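Suninix Tax Desk: Set-up Guide for Small Offices

Section 4. Entering a foreign tax credit

Use this section when a client has paid income tax in another country and wants to claim it on the home return. Complete Section 3 (Client residence) first. The credit screen stays locked until a country of residence is saved.

1. Open the client file and choose Income, then Foreign Sources.
2. Click Add Country and select the country where the tax was paid.
3. Enter the gross income in the local currency. Do not subtract the tax.
4. Enter the tax paid. If the client has an assessment notice, use the figure on the notice and leave withholding slips out.
5. Choose the exchange rate. The yearly average is the default.
6. Click Save and Check.

Note: Form 2478 is filled in automatically when the total credit is over 300. Below that amount the credit goes straight to the summary page.
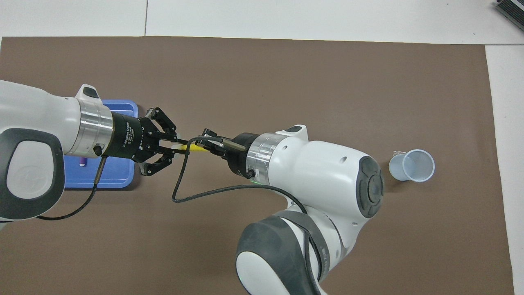

Two robot arms over a brown mat.

If the credit is limited by a treaty, the program shows a yellow bar with the treaty rate. Click the bar to read the article that applies. You can override the rate, but a reason must be typed in the box (80 characters at most).

Caution: An override is not carried forward. Enter it again when you open the file for the next tax year.

7. Go to Review and compare the credit with the limit on line 9.
8. If the credit is higher than the limit, choose Carry Forward or Drop Excess.
9. Print the worksheet and keep it with the client's papers.

Error 2765 means that the same income has been entered under two countries. Delete one entry and run the check again. Offices that import files from Yeon may see this error after the January update.

Continue with Section 5, Withholding on dividends.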